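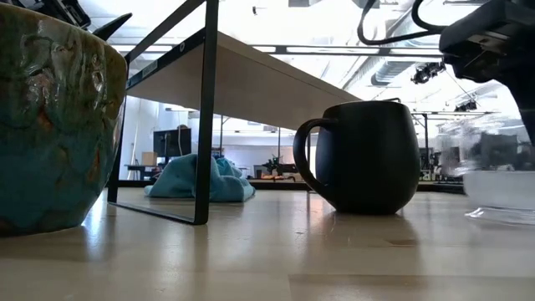
Notes to self, Thursday talk, after lunch slot. Go slow at the start. People will still be finding seats and coffee.

Thank everyone for coming, and say right away that I'm going to talk for far too long about picking up mugs (they'll laugh, let them). The question we had at Grokden was a simple one. We had been using the Diruswood fingers on our arms for ages, and then the Muli fingers came along, softer at the tips and a bit shorter, and we wanted to know which set we'd rather live with.

## Why mugs

Say that a mug is a lovely test object - everybody knows how one ought to be picked up, and it's surprisingly rude to a two-finger gripper. It's round, it's slick with glaze, and the handle is always pointing somewhere you didn't plan for. Lay one on its side and the arm has to decide between the rim and the body.

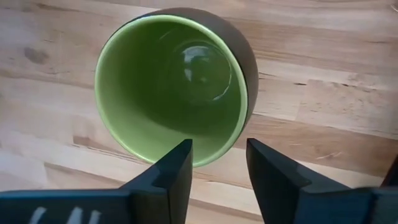 Rim grasps were where the Diruswood fingers did best for us. They're stiff, they go where you send them, and when they close on a thin edge they stay closed. The Muli fingers were kinder to the glaze but tended to roll a mug before they held it. Tell the story of the one that rolled clean past the stop, and me diving for it. Don't tell it for more than a minute!

## How we set up the table

Two arms facing each other across a wooden top, with mugs, a wooden tray and a turquoise cloth to work with. We ran three rounds with each set of fingers and moved things around between rounds.
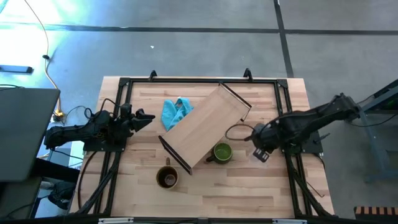
The cloth deserves a moment here. I'd put it in almost as an afterthought, and it told us more than the mugs did. Soft tips pinch fabric beautifully. Stiff tips kept skating over the folds, and we had to slow the close speed and come in lower to get any kind of hold.

Mention the controller too, as somebody from Imthorpe will surely ask. We kept the same one all the way through, same gains, same speeds apart from that one change for the cloth. 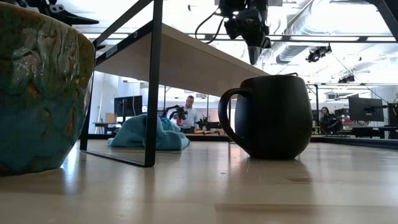
## What I'd like people to take home

- We kept both sets. Diruswood for rims and handles, Muli for cloth.
- Swapping fingers takes two screws a side, so please do try it before arguing over it.
- Wrist views were worth more to us than the wide ones for judging a grasp, but you want a wide one for the cable loop.

Leave time for questions. Drink some water.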